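Home Tickets Knowledge base Status Log in

Search tickets... Go

Parts count goes to 0 after return is scanned (Wurside 8, two desks)

Opened by: Lempi Niskanen
Site: Skolthorpe game library
Product: Wurside lending catalog, version 8
Status: Partly solved
11 comments 2 followers

Lempi Niskanen wrote:

Good morning. I take care of the catalog in our game library in Skolthorpe. We lend board games, puzzles and some outdoor toys. We have 900 items in the catalog and each one has a parts count, so that the person at the desk knows how many pieces should be in the box when it comes back.

We updated to version 8 in July. After the update, I see that many items have parts count 0. Before the update the same items had the correct count. I know this from a paper list that I printed in spring for a different purpose.

What I see, in order:

1. The item is on loan. Its page shows the correct parts count, for example 54.
2. The item comes back and the desk scans the barcode in the Returns screen.
3. The screen shows the green line "Returned".
4. I open the item page and the parts count is 0.

It does not happen every time. I could not find the rule yet. No error message is shown and the activity log for the item says only "Return" and "Item edited" with the same minute. The line "Item edited" was not there in the old version, I think.

Our equipment: two desks, both with the same kind of computer. Desk A has an Odton hand scanner with cable. Desk B has an older scanner without any name on it. The browser is the same on both and I updated it on both.

I did already: restart of both computers, emptying the browser cache, logging in as a different user. No change.

Support wrote:

Hello Lempi, thank you for the clear report. Could you please tell us whether the zero appears from both desks or only one? In the activity log, click the small arrow next to "Item edited" and it will open the old and new value.

Lempi Niskanen wrote:

Thank you, I did not know about the small arrow. It says "parts: 54 -> (empty)" and then under it "parts: (empty) -> 0". So it is two changes and not one.

About the desks: I made a test after closing time with ten games. I scanned every game as returned at desk A, wrote down the result, put the count back by hand, lent it again to my own card, and scanned it at desk B.

Desk A: ten of ten became 0.
Desk B: none of ten became 0.

So the desk matters. I then moved the Odton scanner to desk B and repeated with three games, and all three became 0. The fault follows the scanner. I was a little surprised, as the scanner has worked with us for years and I have not changed any setting in it.

Support wrote:

That helps a lot. Please open an empty text file, scan one barcode with each scanner, and tell us where the cursor stands afterward.

Lempi Niskanen wrote:

Old scanner: the number is written and the cursor is at the beginning of the next line.

Odton scanner: the number is written, then there is a wide gap, then the cursor goes to the next line. I believe the wide gap is a Tab. So the Odton sends number, Tab, Enter, and the other one sends number, Enter.

In the Returns screen, the next field after the barcode is "Parts returned". In version 7 this field was at the bottom, below the note, and I could check in my old training sheet, which has a drawing of the screen. In version 8 it has moved up. Maybe this is the whole explanation? The Tab goes to "Parts returned", the field is empty, then the Enter saves it.

Support wrote:

You are correct. In version 8 an empty "Parts returned" field is saved when the cursor has been inside it. We agree it should not overwrite the count. This is passed to development. In the meantime, please set the scanner suffix to Enter only. The setting barcodes are in the booklet that came with the scanner.

Lempi Niskanen wrote:

The booklet was not in the drawer. I found it at last in the folder with the guarantee for the coffee machine. The page with suffix settings is page 8. One must scan "Enter setup", then "Suffix: CR", then "Save and exit". The first time it did not keep the setting. I was scanning "Save and exit" too quickly and the scanner gave two short sounds, which means error. The second time there was one long sound and the setting stayed, also after I pulled out the cable and put it back.

I repeated my ten games at desk A. None of ten became 0. This part I consider solved at our side. I have put a note on the scanner cable so that the next person does not scan random pages from the booklet.

Now the repair of the old data. How can I find all items that were changed by this? I do not want to open 900 pages.

Support wrote:

Go to Reports, Changes, and filter by field "parts" and new value "0". You can export the list and import the old values again. Please make a backup before the import.

Lempi Niskanen wrote:

The report stopped the first time with "Session ended". I see in the settings that the session limit is 300 seconds, and the report needed longer than this. I made the report in two halves and then it was fine.

I made the backup, then I imported the old values. The import said that all lines were accepted. But when I looked at some pages, there is a second problem which I did not notice before, as it was hidden under the first one.

Items which we entered directly in Wurside are correct now. Items which came from our old Leinonen spreadsheet, when we moved to your catalog, still have 0. These are the items with numbers from 1 to 696. In the Leinonen file the count was written with a word, like "54 pcs". I think that version 7 could show this text and version 8 wants only a number, and makes 0 from everything else without saying it. The line is "accepted" but the value is lost.

Should I make a new ticket for this, or can we continue here?

Support wrote:

We can continue here. We reproduced it: text in a number field is accepted and stored as 0. As a workaround, please remove the letters in the export file, keep only digits, and import again. A warning will be added in a later release. We cannot promise which one.

Lempi Niskanen wrote:

I removed "pcs" with find and replace. Please note for other users who read this: it was not enough. Some cells had "pcs." with a period, and some had a space after the number that is not a normal space, and find and replace did not see it. I had to copy this space from the cell and paste it in the search field. Also there were cells with two counts, for example "40 + 2 dice". Those I changed by hand to one number and I wrote the details in the note field.

One more small thing. If you open the export file by double click, the barcodes lose their first zeros. One must open it from the import menu of the spreadsheet and choose "text" for the first column. I made this mistake on Wednesday and had to go back to the backup. The restore worked well and it was fast.

After the second import the numbers 1 to 696 look right. I compared one page in every ten with my paper list and I found two differences, both of them old mistakes in the paper list.

Support wrote:

Great work. May we close the ticket?

Lempi Niskanen wrote:

Please not yet, I have one question left, about the "Parts returned" field itself. When the desk counts fewer parts than the catalog says, the item should get the yellow mark "incomplete". In my tests the mark appears for items that were entered directly, but for the Leinonen items it stays away until I open the item page and press Save one time without changing anything. I do not want to press Save 696 times. Can you start this check for all items from your side? For the test I used a small chess set, the one with the black border and the squares in black and light gray. The catalog says 32 for this set. I stood the sixteen white pieces in two files at the right edge of the board and one small dark piece by itself toward the left side, and entered 17 in the field, so the mark should come immediately. It did not come at desk A or desk B. After one Save on the item page it came. You can use the same record if you want to try it, and I will leave the count at 17 until I have your answer.

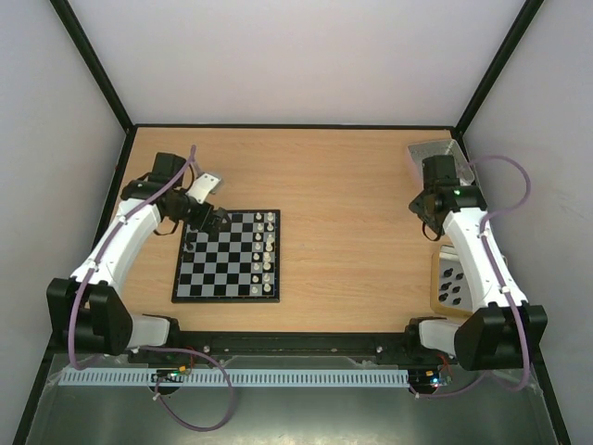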